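2024/01/20

## 衣物整理专栏:有领衬衫的平铺与折叠

上一期讲了毛巾和床品,本期讲有领衬衫。读者来信中问得最多的也是这一类:领子压塌、门襟起拱、叠好之后宽窄不一。三种情况的起因大多在折叠之前,即平铺这一步没有做到位。下文按操作顺序写,适用于家庭衣柜,也适用于 Juvudis 门店的陈列层板。

### 台面

台面要硬、要平,高度以站立时前臂自然放平为准。木质桌面优于床面。床垫会下陷,衣身中部随之凹下去,折线因此偏移。台面颜色以浅色为宜,深色衬衫铺在浅色台面上,侧缝和下摆的轮廓容易辨认;白衬衫则可以垫一块素色薄布。薄布须拉平,四角不得卷边。

台面四周留出余量。衬衫平铺后,左右两侧应能看到桌面,这两条露出的桌面宽度是否一致,可以用来检查衣身有没有摆歪。衣服铺满整张桌子时,这个参照就没有了,袖子也无处可放。

### 平铺

1. 衬衫正面朝上,领子朝向远端,下摆朝向操作者。
2. 扣上领口第一粒扣和最下一粒扣,中间隔一粒扣一粒。纽扣较少的款式全部扣上。
3. 用双手捏住两侧肩点,向外轻拉,松手后衣身回缩属正常现象,重复一次即可。
4. 沿门襟从领口向下摆抹平。手掌压实,速度要慢,不要用指尖推。指尖推出的细褶在折叠后会变成硬痕。
5. 检查胸袋。袋口如有外翻,先翻回,再把袋内的线头和纸屑清掉。袋底积有绒毛的,把口袋翻出来刷净再复位。
6. 领后标签应平贴衣身。标签翘起时,领座后中会鼓出一个小包,叠放在下层时尤其明显。

面料表面略有纹理的衬衫,例如牛津纺或斜纹,抹平时手感偏涩,容易误以为还有褶皱。可以换个角度侧着看,褶皱有连续的阴影,织纹没有。

### 折叠(平铺法,层板用)

平铺完成后,捏住肩部和下摆,将衬衫整体翻到背面。翻面时不要提起单侧,单侧受力会把刚抹平的门襟拉斜。

折板可选可不选。使用折板时,板的上沿对齐领座下缘,板的中线对齐后中。我们一直用 Plarnix 的薄板,抽出时不带动面料。没有折板的,用一本硬皮册子代替,尺寸接近即可,封面要光滑。

- 右侧衣身向内折,折线经过肩线中点,与后中平行。
- 右袖沿折线向下折,袖口指向下摆,袖身不得超出折线外侧。
- 左侧重复上述动作。两条折线之间的距离决定成品宽度,整摞衬衫应当统一。
- 下摆先向上折 5 厘米,压住,再将剩余部分对折至领座下方。
- 翻回正面,整理领尖,抽出折板。

下摆先折一道的目的是收住弧形边。弧形下摆直接对折,边缘会从两侧露出来,码放后参差不齐。

长袖衬衫在袖子处会多出一层厚度,左右应错开,使厚度分散。若两只袖子叠在同一位置,成品中部隆起,摞高之后容易侧滑。

### 收纳

层板每摞的件数按层高控制,顶部留出手掌能平伸进去的空隙。领子的朝向隔件交替:一件朝外,一件朝内。全部朝外时,领座的厚度集中在一侧,整摞向后倾斜。Asen 层板的标准进深可以容纳一排,硬塞两排会压坏后排领尖。

颜色排列由深至浅,自下而上。宝蓝、藏青一类颜色较重的衬衫新洗后可能浮色,与白衬衫之间应隔一层,或分摞放置。首次入柜前,用湿白布在内侧缝份处按压片刻,白布着色的,单独再洗一遍。

换季存放的衬衫不扣中段纽扣,领下垫一条卷紧的薄纸。薄纸选无酸纸,不要用报纸。存放时间超过一季的,取出后先悬挂,再熨烫。

### 熨烫顺序补充

有读者问,先熨后叠时顺序如何安排。依次为领子、过肩、袖口、袖身、后片、前片。前片放在最后,门襟和胸袋不会再被压皱。纽扣之间用熨斗尖端进入,不可压过纽扣表面。口袋从袋底向袋口熨,反方向会在袋口堆出余量。

熨后不要立即折叠。面料仍带余温和湿气,此时折叠,折线会定型。挂在衣架上晾透,再回到台面平铺。

### 勘误与通知

上期床品一节中,“被套对折两次”应为“对折三次”,特此更正。

Huỳnh 整理室的五月平铺练习照常开放,每人练习用衬衫自带,件数不限,有领即可。墙面字牌下方的长桌为公用台面,用后请将折板归位,薄布抖净叠好。现场备有无酸纸,每包 50 张,按包领取。

下期内容为针织开衫,重点是肩部定型和毛球处理。来信请注明面料成分和纽扣数量,便于归类答复。 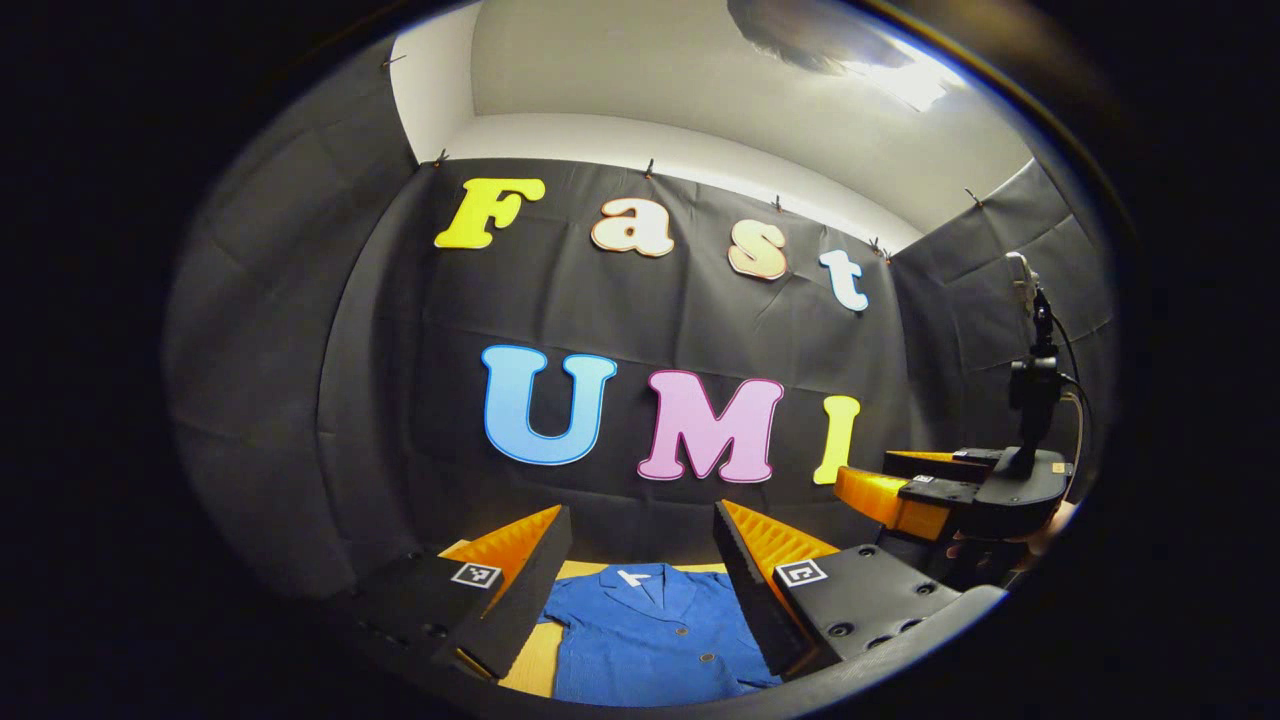 蓝色衬衫平铺于浅色木桌面,领子朝向远端。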